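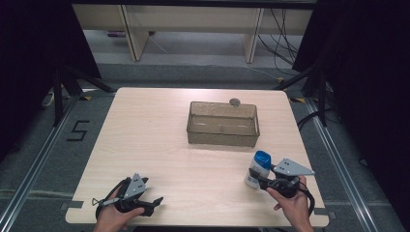 Station 5 with both hand grippers and the test bin.

Plevstead Equipment Group
Minutes of the maintenance meeting, Station 5 hand grippers
Held in the Kikuchi room
Present: station lead, mechanical technician, electrical technician, software, stores, quality (minutes)
Apologies: facilities

1. Minutes of the previous meeting

Accepted with one correction. Under item 4 the calibration program was written as Tastivetti. The correct name is Tastavetti. The same misspelling is in the folder name on the shared drive. Software asked that the folder not be renamed until the November logs have been moved, as the export script calls it by path. Agreed.

2. Matters arising

2.1 Spare trigger springs arrived and are in the drawer under the bench. Closed.

2.2 Label printer for the tool tags is still out of service. Tags to be handwritten in the meantime. Open, stores.

2.3 The request for a second torque driver was turned down. The mechanical technician will keep sharing with Station 3 and will book it through the calendar. Closed.

3. Condition of the gripper fingers

3.1 Mechanical reported on the inspection of the finger pads. The two fingers of the inspected tool no longer match. The pad on the left finger is dark gray, scuffed to a lighter patch, and creased. The pad on the right finger is black and thick, slightly fuzzy at the edges, with a visible seam at the finger body.

3.2 Quality asked whether the two pads are the same material. Mechanical could not confirm this. The parts list gives one pad material for both sides, but the replacement record for the left finger has no part number on it. Stores will check the issue slips.

3.3 Software noted that 287 closures were logged on this tool in November, of which 12 were flagged because the closed position read outside the band. All 12 were on smooth round items. It was not agreed that the pads are the cause. The encoder offset had also been changed in the same period, and the log does not separate the two.

3.4 Decision: replace both pads together and from the same sheet. Single-side replacement is no longer allowed on this tool. The old pads are to be bagged, marked left and right, and given to quality.

3.5 Procedure for the change, to be added to the work instruction:

Unplug the tool at the station end before touching the fingers.
Back out the finger screws and lay them on the tray in the order they came out.
Peel the pad from the tip toward the arm. Do not use a blade on the finger face.
Clean off adhesive residue with the approved wipe and leave to dry.
Fit the new pad flush with the tip and press for the full time on the adhesive sheet.
Refit the finger and close the jaws on the feeler strip. Adjust until the strip drags evenly along the full length.
Run the zero routine in Tastavetti and save the result under the tool number.

3.6 The station lead asked for a photo of the fingers and the bin to go with these minutes so that the next inspection can be compared with it. It is placed here.

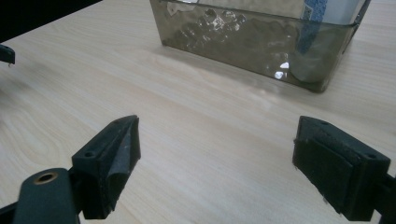
Page last modified: 9 December 2020

3.7 The metal-lined hole in the arm was discussed. Mechanical wants it checked for play at each pad change. No limit is given in the drawing. Until one is set, any movement that can be felt by hand is to be written on the tool tag and reported.

3.8 Pads for the other tool at the station will be left until the first one has been back in use for a full week.

4. Mounting plates

4.1 The gray perforated plate on top of each tool has to sit square to the handle. Software has seen a slow drift in the recorded orientation of the left tool. The right tool does not show it.

4.2 Mechanical will check the plate screws on both tools and mark the heads with paint pen after tightening. The torque value in the current instruction applies to the old plate and has to be updated. Until then the value written on the whiteboard is the one to use.

4.3 Drilling extra holes in the plates was proposed and dropped. The existing holes cover the positions in use.

5. Cables

5.1 Each tool has a black cable leaving it toward the operator. The operator reported that the right cable lies over the table edge and pulls on the wrist when reaching for the bin. No fault was found in the cable itself.

5.2 Electrical proposed an overhead balancer. The station lead objected that it would get in the way of the rails. After discussion it was agreed to try a longer lead with a soft clip under the tabletop first. The clip must release by hand without a tool.

5.3 Cables behind the station are to be untangled and tied at the next stop. Power and signal to be kept in separate bundles. Electrical asked that no one add to the existing ties before then. The lengths currently fitted are not recorded anywhere and will be measured while the bundles are open.

5.4 Connector pins on both tools to be inspected under the magnifier. Clean only if there is visible dirt. Contact spray is not to be used on the tool side.

6. Table and rails

6.1 The reference distance from the left rail to the table was measured at 163 mm at the near end. The setup sheet asks for the same value at the far end, and this was not measured. The figure will not be entered until both ends have been done. Mechanical.

6.2 Yellow tape near the far corners stays as it is. The strip of gray tape on the tabletop is not on the layout drawing. The station lead will find out whether any job still uses it. If not, it is to be removed and the surface wiped down.

6.3 The tape number on the carpet is to be kept clear of stands and cases. Facilities had asked if it could be replaced by a printed floor sticker. Answer: yes, after the table position has been confirmed under 6.1.

7. Test bin and items

7.1 The translucent bin is accepted as the standard container for checks after maintenance. Scuffing on the walls is noted and has no effect on the check. Replace only if cracked.

7.2 Quality wants the check to start with the bin empty and the items on the table, in the same order every time. The station lead pointed out that operators have been starting from a loaded bin on some shifts. Both conditions may be used, but the starting condition must be entered in the comment field. A check with no entry will be repeated.

7.3 The white bottle with the blue cap remains the reference item for the round grip. It is to be gripped on the body, not the cap. Pass is a lift and a return to the table with no slip seen by the operator. Software can add a pass box to the form but not before the next release.

7.4 Clear glossy items were raised as a possible problem for the cameras. Deferred. Quality to bring sample recordings.

8. Maintenance interval

8.1 The interval for the finger inspection is currently set by calendar. Software proposed setting it by closures. Mechanical agreed in principle but wants pad thickness readings from several inspections first. The calendar interval stays in force.

8.2 The daily check is unchanged: open and close each tool by the trigger, look at both pads, look at the cable exit, run the zero routine, initial the sheet. A missed line on the sheet means the tool is not released.

9. Actions

Mechanical: change both pads on the first tool (3.4). Plate screws and paint marks (4.2). Rail distance at both ends (6.1).
Electrical: longer lead and clip, right tool (5.2). Rework and measure the rear bundles (5.3). Pin inspection (5.4).
Software: move the November logs, then rename the folder (1). Separate the offset change from the flagged closures (3.3).
Stores: issue slips for the left pad (3.2). Pad sheet, one full sheet to be held for Station 5. Label printer (2.2).
Quality: revise the work instruction with 3.5 and circulate. Sample recordings (7.4).
Station lead: gray tape (6.2). Brief both shifts on 7.2.

10. Any other business

Stores asked for the key to the consumables cabinet to be returned to the hook after use.

Next meeting to be called by the station lead when the first tool is back in service.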